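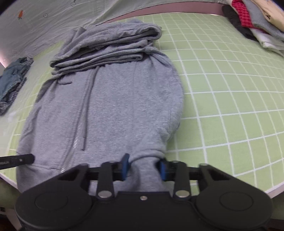 *Gray zip hoodie on the grid sheet, sleeve cuff held between the blue pads.*

# Folding tips for people who write the folding software

These are working notes on laundry for anyone planning garment folds in code. They assume a parallel-jaw gripper, one overhead or wrist view, and a bed as the work surface. Most of them also hold if you fold by hand.

**Start with the zipper, not the outline.** A hoodie outline is a poor guide once any part of it is folded. The zipper teeth give you a thin, stiff line that stays readable in most views. Fit a curve to the teeth first, then estimate the front body on either side of it. Put the pull in the model as its own point.

**Treat drawstrings as noise with a position.** Cords cross seams and get labeled as seams. Mask them before edge detection, but keep the mask. The grasp planner needs it, or it will sooner or later pinch a cord along with the fleece.

**Use the sheet.** A printed grid is free calibration. With a wide lens the squares bow toward the edges, and the amount of bow tells you whether yesterday's lens parameters still apply. Rhiannon Sayce's check in the Drovholm repo fits the visible grid lines at startup and refuses to run if the residual is over 2 pixels. Iron the sheet if you can. A wrinkle in the grid reads as a lens error.

**Pick low-contrast cases early.** Gray fleece on pale green is easy. Gray fleece on a gray garment is where segmentation fails. Keep finished items well away from the work area and crop them out of the planner's input.

**Write the fold as states, with exits.** Our hoodie plan in Koltell has 9 states:

1. locate zipper
2. flatten body
3. locate cuffs
4. left sleeve in
5. right sleeve in
6. hood down
7. fold to half
8. square edges
9. move to stack

Each state needs a test for "done" and a test for "give up." The second one is usually missing. Without it the controller will tug at the same cuff until the timeout, and by then the body has moved and every later state is working from a stale pose.

**Allow a reset from anywhere.** When the hood and collar are rolled into a knot, don't try to repair the fold from where it stands. 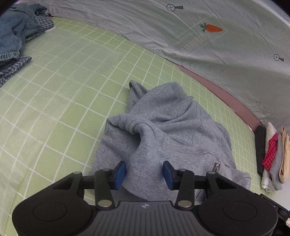
Go back to state 1, look for the zipper pull, and work outward from that. Lavanya Iyengar compared both policies on 268 logged attempts in January. Resetting added 14 seconds to a run, and that was still shorter than the median repair.

**Approach height.** Fleece compresses. If the pads close at the measured surface height they slide over the pile — aim slightly below it and let the wrist give. Set a force limit before trying this on a mattress, where there is no hard stop.

**Log the pads.** Record jaw width at every step. A closed gap with nothing in it and a closed gap on one layer of sleeve differ by very little, so store the raw encoder value and leave the rounding to the viewer.

**Order of garments.** Run shirts and other thin items first while tuning, then zip hoodies, then jeans. Denim holds whatever fold it had and hides errors in the flatten step.

Parameter files for the hoodie plan are under `plans/zip_front`. Ask Ljubica Kos before changing the cuff thresholds, as the sock plan reads the same file.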